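Sidex Table Kit: Frequently Asked Questions

Most of these come from the support inbox, where Noura Hourani answers them with more patience than I have. I've written them down so she can have lunch.

What is the Sidex Table Kit, in one breath?

A task kit for people who already own a two-arm tabletop setup and are tired of stacking blocks. You get the low wooden shelf with its black metal legs, the cups, a gray cloth, and a printed set of 13 tasks that use them. Most of the tasks sound insulting when you read them aloud. "Put the cup on the shelf" has ruined several of my afternoons.

Does it include the robot?

No. It has never included the robot. The price should have been a clue.

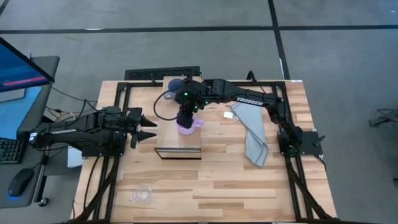
SETUP AND COMPATIBILITY

Which arms does it work with?

Any pair that can reach the middle of a shared table with two-finger grippers. The kit doesn't plug into anything, so there is no driver to install and no driver to blame. We use Trossen arms facing each other across a butcher-block top, and the task sheets assume a layout like that. If your arms sit side by side, the Corkach supplement has the left and right steps rewritten. Please use it. People have tried to do this in their heads.

How long does setup take?

If your arms are already running, you should be done before your coffee is cold. The shelf stands on its own legs and goes toward the back of the table. Everything else starts wherever the task sheet says, or wherever you like once you get to the Stoyanova tasks, which begin from a mess on purpose.

Do I have to start with the cups upright?

Only for the first 2 tasks. After that the sheets call for cups on their sides, handles facing away, and one thing we call "guest left in a hurry." Handles matter more than you'd think. A gripper that can pick up a mug from the left may have no idea what to do when the same mug is turned around, and you will sit there willing it along like a parent at a school play. 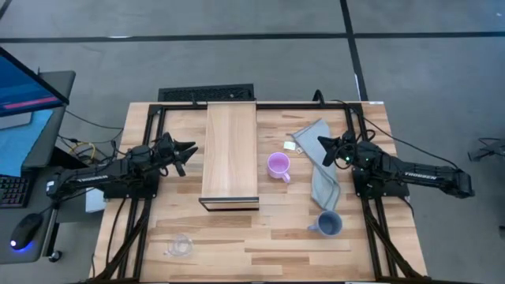 The cloth has its own section in the booklet, and you can skip it until the cups are going well. It never lands the same way twice, so don't waste time trying to copy the drawing. Heriberto Ccori wrote that section and suggests 110 practice runs before you judge your results. I suggest 20 and a walk.

Why is anything see-through in there?

Clear things are hard for cameras, and kitchens are full of them. If the clear pieces are making you miserable, leave them in the box and come back in March.

Can the grippers damage the shelf?

They can scuff it. Set your lowest height with nothing on the shelf first, then add cups. Go in slowly and close the fingers on the handle or the rim, whichever the sheet asks for. 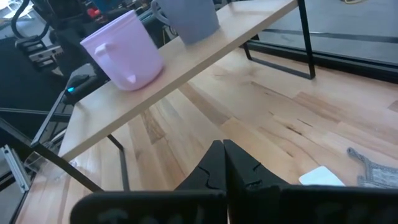
Spacing is the other thing that trips people up. Two cups on that board leave less elbow room than you expect, so place the far one first and give the near one a little space. If you knock one off, the sheet counts it as a failed run. So does Noura, and she won't be talked out of it.

Do you sell replacement cups?

Yes, singly or as a set. We don't match colors on single orders, so you may end up with two of the same. The tasks that ask for a color will need a pencil edit.

What does the warranty cover?

The shelf, for 500 hours of use. Keep your own log. We will believe you, within reason.

Related questions
Galtberg storage case: will the shelf fit?
Returning an opened kit
Corkach supplement for side-by-side arms
Stoyanova tasks: scoring a mess
Cleaning the cloth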